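Search this repository

# Londumau Quilt Block Index

A plain-text index of pieced quilt block patterns, with the names they have gone by, the grid they are drafted on and where each one was found in print. This file covers what is in the index and how to read it.

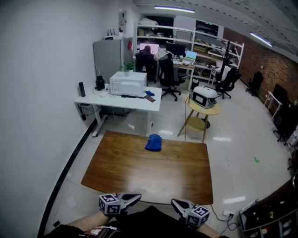
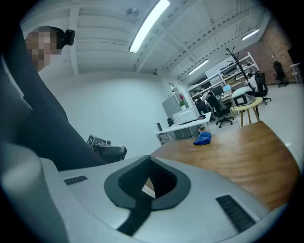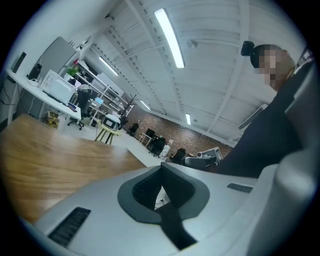 ## What is in it

The index has one row per block, up to 3000 rows in the full file. A block gets a row when it has been found in at least one printed source and can be redrafted from the drawing there. Blocks known only from a finished quilt are kept in a separate file, because measuring from a quilt gives you what the maker sewed, and that can be a little off from what the pattern said.

Appliqué blocks are left out. So are borders, sashing layouts and whole-cloth designs. Foundation-pieced blocks are in if the pieces are straight-sided. Curved piecing is in, but the template shapes are described in words only and the drafting notes are thin.

## Files

- blocks.csv -- the main index
- names.csv -- every name found for every block, one name per row
- sources.csv -- the printed sources and their short codes
- unsourced.csv -- blocks seen in quilts but not in print
- CHANGES.txt -- what moved between versions

All files are UTF-8 with commas between fields. Text that has a comma in it is in double quotes. Open them in a spreadsheet if you like, but set the block_id column to text first or the leading zeros will go.

## Columns in blocks.csv

**block_id** -- five digits, never reused. If two rows are found to be the same block, the higher number is retired and listed in CHANGES.txt.

**main_name** -- the name used in the earliest source we have. This is sometimes not the name most quilters know. Look in names.csv if you can't find a block under the name you use.

**grid** -- the number of divisions along one side. A four-patch drafted on 8 divisions is entered as 8, even if the block could be drawn on four with some pieces split.

**family** -- star, basket, house, log, fan, chain or other. One family per block. Baskets with a star in them are baskets.

**pieces** -- the number of cut pieces in one block, not counting seam allowance strips or stitch-and-flip waste.

**symmetry** -- full, half, turn or none. "Turn" means the block looks the same when rotated a quarter turn but not when flipped. Pinwheels are the usual case.

**colors_min** -- the fewest fabrics you can use and still see the pattern.

**source** -- a short code that matches sources.csv.

**year** -- the year printed in the source. Blank if the source has no date. We do not guess years from the style of the drawing.

## Names

Names are the messy part. The same block can turn up under several names, and the same name can belong to blocks that look nothing alike. The index does not try to pick a winner. In names.csv each name has its own source code, so you can see who called it what.

Spelling is kept as printed. If a pamphlet says "Skuvwood Star" on the cover and "Skuvwood's Star" inside, both are in the file. Searching with part of a name will get you further than searching with the whole thing.

The Henetti blocks need a separate word. There are 16 of them, all from one set of mail-order leaflets, and they were sold by number with no names at all. They are entered as Henetti 1 through Henetti 16. Several have close relatives elsewhere in the index, and the notes column points to those.

## Sources

Most rows come from newspaper columns, mail-order leaflets and club booklets. The largest single source is the Sperling pattern booklet of 1949, which has small, clear line drawings and gives finished sizes for everything. The later Sperling printing swapped two of the drawings. We follow the first printing and say so in the notes for those two blocks.

The original drawings are not part of this repository. Only the facts about each block are here, plus our own drafting notes. Please don't send scans of patterns that are still being sold.

## Known problems

- The fan family is thin. Many fan blocks are part appliqué and it was hard to draw a line. Some will be moved out.
- Piece counts for log cabin variations depend on whether the center square is counted. It should be counted. Some of the older rows missed it.
- Grid values for eight-pointed stars are not very useful, as these are not drafted on a square grid. They are marked 0 and the notes say how to draft them.
- Finished sizes are in inches only. A few sources gave only the cut size, and for those we took off a quarter inch per side.
- Two short codes in sources.csv still have no page numbers. The booklets went back to their owner in October and we need to borrow them again.

## Corrections

Open an issue with the block_id, what is wrong and where you saw the right version. A page number helps a lot. Corrections from memory are welcome too, but they go in the notes column until there is something in print to match.

New blocks should come as a single row in the same column order. Leave block_id blank.

## Use

You may copy the files, print them and use them in guild handouts or in your own software. Keep the source codes attached to the rows. If you publish something made from the index, mention the Londumau Quilt Block Index and the version date.

Version date: 17/11/2018

8 comments
Share this page

Related

Londumau Quilt Block Index: drafting notes for eight-pointed stars
Finished block sizes and yardage tables
Skuvwood pamphlet checklist
Sperling booklet, first and later printings compared
Henetti leaflets: blocks by number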